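List home | Archive | Threads | Search | Subscribe | Log in

Subject: Re: [hands-list] patch testing at Drirkholm, what do I bring / gloves / is it the cleanser

Sorry for the slow answer, been on early shifts all week and typing this on my break so excuse the spelling. Reading back over the thread I think a few of us gave Bindu bits of advice in different places and some of it didn't match. Trying to pull it together.

First off, the question of what sort of dermatitis it is. You can't tell by looking, not from cracks and redness on the knuckles. Irritant and allergic look much the same on hands, and plenty of us have had both going at once. I had mine called "just dry" by two GPs. It was dry. It was also an allergy to a rubber accelerator in my work gloves, and no amount of cream was going to get past that while I kept putting the gloves on eight hours a day.

So yes, go to the testing. I did mine at Drirkholm, day clinic, second floor, bring something to eat becuase the cafe shuts at 2 pm. Three visits in the one week. Patches on, patches off and first reading, then a second reading. Don't skip the last one, mine only showed up properly then. I nearly didn't go as there was nothing much to see on the first reading apart from tape marks, and the parking had already cost me a fortune.
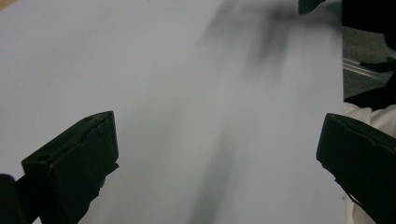
Bindu Hegde wrote:

> Hi all,
>
> New here, hope this is the right place. I work in a commercial kitchen
> and my hands have been bad since May. Mostly the backs of the fingers
> and the webbing, right hand worse than left. It clears up a bit when I'm
> off work and comes straight back in the first couple of shifts.
>
> GP gave me a steroid ointment, which worked while I used it. Stopped, and
> it came back. Now I have a referral to Drirkholm for patch testing and
> the letter is very short. It says bring "own products" and nothing
> more. Which ones? Do they want the bottle? I can't carry the whole
> cleaning cupboard on the tram.
>
> Things I touch every day:
>
> - Gesach cleanser (wall pump at the hand basin, we all use it)
> - Drurkell gloves, the blue ones, I go through heaps
> - garlic, citrus, raw fish, wet dough
> - dishwashing liquid, brand changes depending what was on special
>
> I use Thevar ointment at night. It stings on the cracks for a minute and
> then it's OK. Should I stop it before the test? And do I have to come
> off the steroid, and for how long? I'm worried about working with
> nothing on my hands at all.
>
> Last thing. My boss has asked if I can just wear gloves all the time.
> I don't think that's helping, they're soaked inside by the end of prep.
>
> Thanks in advance,
> Bindu Hegde

OK. Going through this in order of what's useful before the appointment. I'm not a doctor, I'm a dental assistant with bad hands, ring the clinic nurse on anything that matters. She does call back, usually late arvo.

1. What to bring

Labels matter more than bottles. Take a photo of the full ingredients list of everything, back panel and front, and make sure you can read the tiny print. For the wall pump, ask whoever does your ordering for the product sheet. The Gesach refill pouch has the list on the back, the dispenser doesn't, that tripped me up.

Leave-on stuff, bring the actual tube. Thevar, sunscreen, hand cream, anything you wear home on your skin. They can often test those as is. Wash-off stuff like cleanser and dish liquid usually has to be diluted, and they'll decide if they want it. Do NOT tape your own cleaner on your arm at home to see what happens. Someone on here did that a while back with a degreaser and had a burn. Not an allergy, a burn.

Gloves, bring a clean pair in a zip bag, and the side of the box with the product code on it. The code is the important bit, the same brand will make gloves with different chemicals in them and "blue nitrile" doesn't narrow it down. If your work has switched lots lately, bring both.

Food: ask first. Kitchen people sometimes need a prick test for proteins as well, separate from the patches, and they may want you to bring fresh samples on that day. Raw fish and dough can do that. If you get itch or hives within minutes of touching something, tell them, it's a different thing from the slow rash.

2. Creams and tablets before the test

Ask the clinic, go by what they say and not by me. What they told me: nothing steroid on the BACK, where the patches go. Hands were fine to keep treating. I'd assumed I had to stop everything and let my hands fall to bits for no reason, so do ask. Prednisolone tablets are another story and they may move your date if you're on them. Same with a sunburnt back. Don't stop any tablets on your own.

Thevar at night, keep going as far as I know, just not on the back. Stinging for a minute on open cracks doesn't prove an allergy, lots of things sting on split skin. But put it on the list.

3. The week itself

You can't get the patches wet. No shower on the back, no gym, no carrying stock if it makes you sweat. In a kitchen I'd take the time off or ask for office type jobs. Wear an old dark shirt, the marking pen comes off on everything. I slept on my front. The itch at night under one particular square was pretty clear by the second night and I was not allowed to scratch it, obviously.

If an edge lifts, press tape over it and note the time. If a whole panel goes, ring.
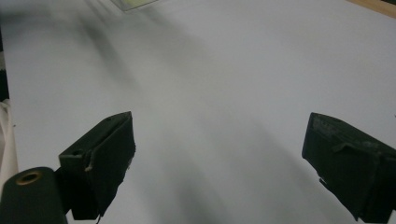 4. Gloves at work

Your boss is half right. Gloves for wet jobs, yes. Gloves from clock-on to clock-off, no. Sweat sitting in there for hours is wet work too, far as your skin cares.

What worked for me:

- thin cotton liners under, changed when damp. I wash mine in a net bag with no softener
- gloves off between tasks, hands dry before a new pair goes on
- never put a glove on over soap residue, rinse properly, under the ring especially (better, no ring)
- bin any pair with a hole in it. Stuff gets in and stays in

I know liners are a pain with food handling and you'll need to clear it with whoever runs food safety there. Longer cuff for the sinks.

Don't go and buy a case of a different glove before results. I did. 50 pairs in my laundry still, with the exact same accelerator in them.

5. Washing

Lukewarm not hot. I know you can't skip washing in a kitchen. Pat dry, including the webs, that's where yours started and it's where soap hides. Where your workplace rules allow sanitiser on clean hands it's often easier on the skin than yet another wash, but it'll sting like mad on cracks and it isn't a swap for washing when hands are dirty. Ask before you change anything.

Moisturiser every time you come off the floor, plain thick one, no perfume. Pump or tube, tubs get grotty. At home use a soap substitute for everything. And shampoo! Wear gloves or get someone else to do your hair for a bit. I forgot about shampoo for months.

6. After the results

You get a printed sheet with the names of what you reacted to, plus the names it hides under. Keep a photo of it on your phone for the shops. Ask them which positives they think are relevant. I had 4 positives and only the glove one explained my hands, the nickel I'd known about since I was a teenager with cheap earrings.

Then it's slow. Skin looks fine well before it is fine. Mine looked normal after a few weeks off the gloves, I got cocky, did a big oven clean bare handed and was back to square one. The nurse said to treat them as damaged for months after they look healed.

Also, if it's work related get it written down now. Date it started, what you were using, days off. Photos of your hands on bad days and on good ones, same light if you can. Your GP can note it as work related and you might need that later for a claim or even just to get different gloves ordered in. Don't leave it untill after.

Re the question further up the thread about whether the Gesach cleanser is "the culprit", we don't know. There were a couple of people saying it wrecked them and a couple saying it's the only one they can use. Could be irritation, could be a preservative, could be nothing to do with it. Hence the testing. Please can we not do another round of naming and shaming, the last one went on forever and we are 2,008 people on this list now, it's a lot of inboxes.

Things I'd ring Drirkholm about this week:

- do they want food samples and on which visit
- steroid on hands, ok or not
- any tablets incl. antihistamines, mention all of them (they matter for prick tests even if not for the patches)
- are the three visits all morning ones, mine weren't
- medical certificate for the whole week, ask at the first visit not the last

If your hands go weepy, yellow crusts, hot or really sore, don't wait for the appointment. See the GP, could be infected.

Break's over, got to go. Bindu let us know how the second reading goes. And if anyone has a source for cotton liners in small that don't shrink to doll size please post it, mine are all stuffed

Cheers
R.

--
To unsubscribe send a blank message with "leave" in the subject
Reply to list, not to sender, unless it's private

Replies (3) | Share | Previous in thread | Next in thread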